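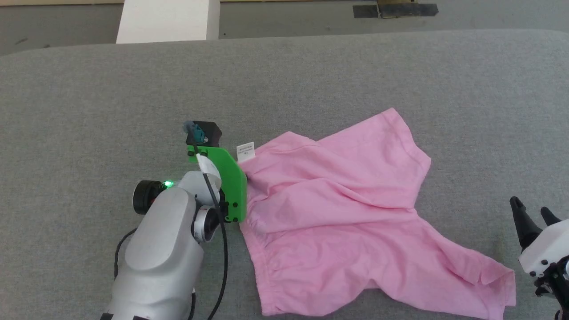
Imprimer | Envoyer par e-mail

Linge, tri et pliage : vos questions

Page tenue par Jomar Samonte pour les familles et les résidents de la maison Vorby. On complète quand on a le temps. Si votre question n'y est pas, passez à la lingerie.

Quand déposer son linge ?
Le samedi, avant 9 h. Après, c'est pour la semaine suivante. Pas la peine de laisser le sac devant la porte, on ne le prend pas.

Quel sac ?
Celui qu'on vous donne à l'arrivée, avec votre numéro dessus. Sac perdu : en redemander un à Pongsak Kongkaew, il en a toujours en réserve. Pas de sac poubelle svp.

Faut-il trier avant ?
Oui. Blanc d'un côté, couleurs de l'autre. Le rose, le beige, le gris clair : avec les couleurs claires, pas avec le blanc. Un tee-shirt rose tout pâle peut encore dégorger les premières fois. Rouge et bleu foncé neufs : à part, dans un filet.

Je n'arrive pas à lire l'étiquette d'entretien, elle est effacée.
Très courant sur les petits vêtements en coton. Dans le doute : 30 degrés, essorage doux, pas de sèche-linge. Si vous connaissez la consigne, écrivez-la sur un bout de ruban et épinglez-le au vêtement.

Peut-on couper les étiquettes qui grattent ?
Oui mais notez la composition quelque part avant. Coupez au ras de la couture sans tirer, sinon ça fait un trou. Et pensez à marquer le nom ailleurs, sur l'ourlet par exemple.

Comment marquer le linge ?
Étiquettes tissées cousues, ou thermocollantes si elles tiennent vraiment. Le feutre part au bout de quelques lavages. Nom + numéro de chambre. Pour les hauts, dans l'encolure. Pour les bas, à la taille.

Vous repassez quoi ?
Chemises, robes, nappes. Le jersey, non. Il se défroisse très bien à la main : on secoue un bon coup, on pose à plat, on lisse du centre vers les bords, on plie tout de suite.

Comment plier un short ou un tee-shirt en jersey sans que ça glisse ?
À plat sur une surface un peu rêche, tissu d'ameublement, couverture, dossier de canapé couché. Sur une table lisse le jersey file.
Tee-shirt : face contre le support, un côté vers le milieu, la manche rabattue, l'autre côté pareil, puis en deux ou en trois selon le tiroir.
Short : une jambe sur l'autre, la pointe de l'entrejambe rentrée, puis en deux.

Et les bords élastiqués, les fronces ?
N'essayez pas de les aplatir, ça ne sert à rien. On plie autour, avec le bord froncé à l'intérieur. Ne pas tirer dessus pour « remettre droit », l'élastique se fatigue. Jamais de fer dessus non plus.

L'ourlet roulotte après lavage, c'est vous ?
Non, c'est le jersey. Surtout le coton fin. Le lisser avec les doigts quand il est encore un peu humide. S'il est déjà sec, un coup de vaporisateur et on recommence.

Combien de temps peut rester le linge en tas ?
Le moins possible. Une nuit en boule et les plis sont là pour la semaine. Si vous ne pouvez pas plier tout de suite, étalez au moins les pièces l'une sur l'autre, à plat.

Il me manque une pièce.
Regardez d'abord dans les manches et les jambes des autres vêtements, et dans les housses de couette, les chaussettes adorent. Ensuite la caisse des orphelins, sous l'étagère de gauche. On y a compté presque 20 chaussettes en février. Ce qui n'est pas réclamé au bout de trois mois part au vestiaire de Skavatville.

J'ai reçu un vêtement qui n'est pas à moi.
Rapportez-le, même sans le sac. Ne le mettez pas dans la chambre du voisin « parce que ça lui ressemble ».

Quelle lessive utilisez-vous ?
Une liquide sans parfum, la même pour tous. Allergie ou peau fragile : donnez votre flacon avec le numéro écrit dessus, on fera une machine à part, mais il faut compter un ou deux jours de plus.

Les taches ?
Signalez-les avec une épingle à linge dessus. Gras : savon de Marseille, à sec, avant de déposer. Sang : eau froide seulement. Encre, on essaye mais on promet rien.

Vous faites les retouches ?
Un bouton, un ourlet décousu, un élastique à changer, oui, il faut laisser un mot dans le sac. Pour les fermetures et les doublures, voyez l'atelier Enriquez, ils passent prendre les affaires à l'accueil. A vous de régler directement avec eux.

La laine et la soie ?
À la main, par la famille si possible. On a abimé un gilet cet hiver, on préfère ne plus en prendre.

Les retours se font quand ?
Le mardi dans l'après-midi, linge plié dans le sac, posé sur le lit ou le fauteuil. Les cintres ne sont pas fournis.

Contact : lingerie de la maison Vorby, poste 339 | © Maison Vorby | Haut de page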